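The Tare Weight
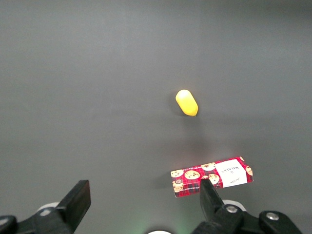
A small yellow piece on a dark gray tabletop.

The county scale inspector for Pilirville arrived at the feed store at eight, parked across two spaces, and carried in the test weights in the order required by the manual, heaviest first. The store had one platform scale, one counter scale and one hanging scale that had been out of service for years and carried a red tag saying so. She checked the tag and copied its number onto the form.

The platform scale passed. It was a mechanical unit with a dial, installed when the building went up, and it had been rated for loads up to 2000 pounds. She loaded it at each corner in turn and then at the center. The error at the northeast corner was within tolerance but had grown since the last inspection. She wrote down the value and initialed it.

The counter scale did not return to zero.

The owner stood on the other side of the counter with his sleeves rolled and watched her place the one-pound weight, remove it, and wait. The display settled at a value slightly above nothing. She pressed the zero key. She placed the weight again and removed it again, and the display settled at the same value as before.

"It does that," he said.

"How long has it done that?"

"Since the spring. You hit the button and it goes away."

"It comes back after each load," she said.

"Then you hit the button again."

She asked who used the scale. He did, and his daughter on Saturdays, and the man who came in to do the seed orders. She asked if all of them hit the button. He considered this for longer than the question seemed to need. He said that he did.

The regulation on this point runs to a page and a half. A commercial scale must return to zero within a set interval after the removal of a load, and a scale that fails to do so may be rejected or condemned. Rejection means a tag and thirty days. Condemnation means a different tag, and the device leaves the building. The inspector has discretion between the two, and in her first year she had been told by the man who trained her that discretion was mostly a matter of how far you had to drive to come back.

She took the pan off. Under it was a spider-shaped bracket on four rubber feet, and under the bracket was the load cell cover, held by screws. She had a driver in the case. She explained that she was permitted to look but that any repair had to be done by a registered service agent, and that the nearest was in Womness.

"Womness closed," the owner said. "He's in Laryea now, with his son."

She wrote down Laryea.

There was seed under the cover. It had come in through the gap where the cable entered and had packed itself between the cell and the overload stop. Most of it was millet. Some of it was old enough to have lost its color. She did not remove it, and told him she was not removing it. She photographed it and put the cover back with the screws turned only finger tight, so that the agent would see it had been opened.

"So I've been overcharging," he said.

She said it depended on the direction of the offset. With the display resting above zero, an object placed on the pan would read heavy by that amount, if the button had not been pressed. The customer would pay for a little seed that was not there. On a single bag the difference was less than the price of the bag. Over a season it could be calculated, but only if there was a record of which sales had been made with the button and which without.

"There isn't," he said.

"No."

He went into the back. She heard a drawer. She filled in the serial number, the class, the capacity and the division, and in the box marked Remarks she wrote: Foreign material at load cell. Fails return to zero. She looked at the box marked Action, which had two choices and a line.

He came back with a ledger. It was a bound book with a cloth spine, and it had nothing to do with the scale. He turned it around on the counter so that it faced her. Down the left side were names and down the right side were amounts, and many of the amounts had been struck through with a ruler.

"Those are what I let go," he said. "Winter feed. People who couldn't."

She read a few lines, out of politeness. She said that the form had no place for it.

"I know it doesn't."

"It would have to be the same customers," she said. "For it to balance. And the same amounts."

"It isn't the same customers."

She closed the book and turned it back around to face him. Outside, a truck pulled in and stopped beside her car, and the driver sat with the engine running, looking at the county seal on her door.

She had inspected 3 other stores that week. One, in Grusa, had failed on a platform scale that was short by a margin no seed could explain, and the owner there had offered her coffee and then lunch and had asked twice about her drive. She had condemned it before the coffee was cool. That form had taken roughly ten minutes. This one had already taken longer.

She marked Rejected. She wrote the date, 20/03/2026, in the order the state had adopted for its new forms and that she still had to think about. She tore off the copy, tied the tag to the leg of the scale, and pressed the lead seal closed with the pliers.

"You can't sell on it until the agent signs," she said. "You can sell by the sealed bag. You can weigh on the platform if the load is above the minimum."

"The minimum's more than anyone buys."

"Then by the sealed bag."

He nodded. He read the copy through, both sides, including the part about appeals. Then he asked what would happen if the agent could not come inside of thirty days, his son having the business now and the son being slow about calls.

She said he could request an extension in writing. She said the request should be sent before the period ended and that a letter sent after would be treated as no letter. She wrote the office address on the back of the copy, and under it the hours.

The driver came in and asked for four pounds of millet. The owner looked at the tag on the counter scale, and at her. She was putting the weights back in the case, lightest first.

"Take a five," the owner said. "Pay for four."

He took a sealed bag down from the shelf and slid it across. The driver paid and went out. The owner opened the ledger, found the next empty line, and wrote down one pound. He did not put a name beside it.

She latched the case. In the car she entered her mileage and the time, and under Next Visit she wrote May, although thirty days would have brought her back in April.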